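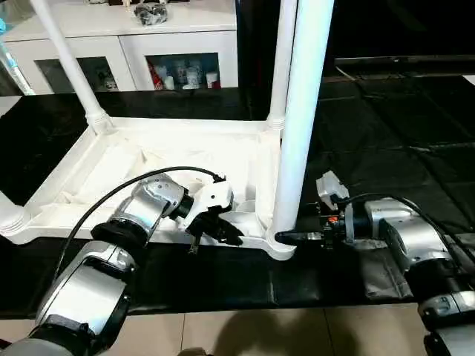
Two arms over an upturned white plastic table during data collection at Grasov's Rosbridge site.

Grasov adds furniture assembly to two-arm training set

October 2025 | Reading time: 3 min

Grasov has extended its two-arm manipulation data set to cover flat furniture and has begun collecting examples at its Rosbridge site. The first object in the new group is a small plastic table with four legs. The company plans to record 2000 episodes on tables before it moves on to stools and shelving.

The data will be used to train Karnosero, a control model that takes camera images and joint positions as input and returns short sequences of arm motion. Earlier versions were trained mainly on kitchen and packing tasks, where one arm does most of the work and the other holds a container still. Table work puts more load on coordination. One gripper often has to steady the frame while the other pushes or turns a leg, and the two have to stay clear of each other and of the legs already standing.

Operators drive the arms by hand from a pair of leader arms. Each episode starts from a set position and ends when the operator presses a foot pedal. Episodes are then marked as complete, partial or failed. Failed episodes are kept and stored under their own label - the training team uses them to teach the model what a bad grasp looks like.

At the end of September the table group stood at 696 accepted episodes, recorded by 5 operators. Work on the group started in June with a trial batch, most of which was thrown out after a timing fault was found between the camera stream and the joint readings. The fault put the images several steps behind the motion. Collection began again once the clock on the recording computer was replaced.

"White plastic on a dark mat is easy for the camera to find, but the legs are another matter," said Brijesh Grewal, who runs data collection for the project. "From the head camera a near leg can cover the joint you are working on. The operator learns to come in from the side. We want the model to pick that up from the examples, so we don't correct for it afterward."

The collection plan lists 9 variations for the table. They include the starting angle of the frame, the order in which legs are handled and the arm that makes first contact. Lighting is not controlled beyond the normal room lights. Cabinets and other items in the background are left in place, and the recording area is moved between rooms during the week so that the model does not come to depend on one setting.

Episodes are checked by a second operator before they are accepted. The check covers dropped images, cable contact with the object and long pauses. Pauses at the start are trimmed, while those in the middle of a task are left in.

Akanda, which supplies the storage and labeling software, will host the finished set. Grasov has not said whether any part of it will be released outside the two companies. A first Karnosero version trained with the table data is planned for internal testing after the full count is reached.

Contact | Copyright Rosbridge Automation News | Back to top

We use cookies to measure traffic on this site. Accept | Settings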